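# Wrist cam pose estimate jumps when the finger gets close to the socket

**dkolar_fosdale**

Working on a teardown cell for old servers. The first job is to locate the board, drive to the CPU socket, and work from there.
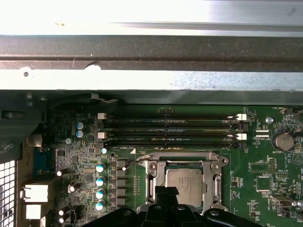

Far from the board everything is fine. The pose from our Susonum node is steady to a fraction of a millimeter. Once the gripper comes down over the socket, the estimate starts to hop by 2 mm, mostly along the long direction of the memory slots. Then the planner rejects the next waypoint and we sit in replan until it times out.

I'm matching against a template of the whole board, 1,000 features max, RANSAC, then a refine step. Has anyone gotten this stable at close range?

– Danica

**pinheader**

Your slots are the problem. Four long black parallel bars look almost the same if you slide them sideways a bit, and the contact lines inside make it worse. Mask them out of the template and see what's left.

**alz_urban**

I'd do the opposite. The slots give you very good rotation. Keep them for angle only and get translation from something that doesn't repeat. You have the coin cell, the round standoff, and all that white printing on the right side. "BATTERY1" and "INT_USB" are far apart and easy to match.

Also, is the gripper masked? It covers the bottom of the socket from that viewpoint. If the finger is over the lower left of the processor, some of your features are on the finger, and those move with the camera.

**dkolar_fosdale**

Static mask for the gripper body, yes. The finger, no. It opens and closes so I left it out.

**alz_urban**

Then render the mask from the joint state. We do this at Holub with the gripper mesh and the hand-eye transform, grown by 9 pixels. Costs almost nothing.

**torque_limit_joe**

Unpopular view – stop tracking once you're close. Take one good pose from the standoff position, freeze it, and go down on kinematics with a force limit. The board is screwed to a chassis. It isn't going anywhere.

**pinheader**

Only if the chassis is clamped. And his hand-eye calibration has to be good enough, or you freeze the error in.

**dkolar_fosdale**

Her. The chassis is clamped, but the table flexes when the arm reaches out. I measured 0.4 mm in August. That's too much for the load lever.

**torque_limit_joe**

Sorry. And 0.4 is not too much if you search for the lever by contact. Short spiral, watch the wrench, done.

**alz_urban**

I don't like poking around next to a socket with surface-mount parts that close. One bad threshold and you scrape a capacitor off. Fine if the boards are all scrap, but some people want to resell them.

**glare_again**

Check your exposure too. The top edge of that sheet metal is bright and the board under the lip is much darker. If auto exposure is on, it will shift as the arm moves, and the refine step may be chasing that. Lock it before the approach.

**dkolar_fosdale**

Auto exposure was on. Locked it, and the hop got smaller but didn't go away. Doing the finger mask next.

**dkolar_fosdale**

Update. Rendered mask is in, grown by 9 like Alžběta said. Slots are down-weighted for translation and kept for rotation. Out of 14 approaches the planner rejected one, and that was a Clolum driver dropout with a stale timestamp.

I still want to try Joe's version on the scrap pile. Does anybody have a sane starting value for the force limit?

**torque_limit_joe**

Start at 2 N and go up slowly. Log the wrench at full rate or the numbers won't mean much.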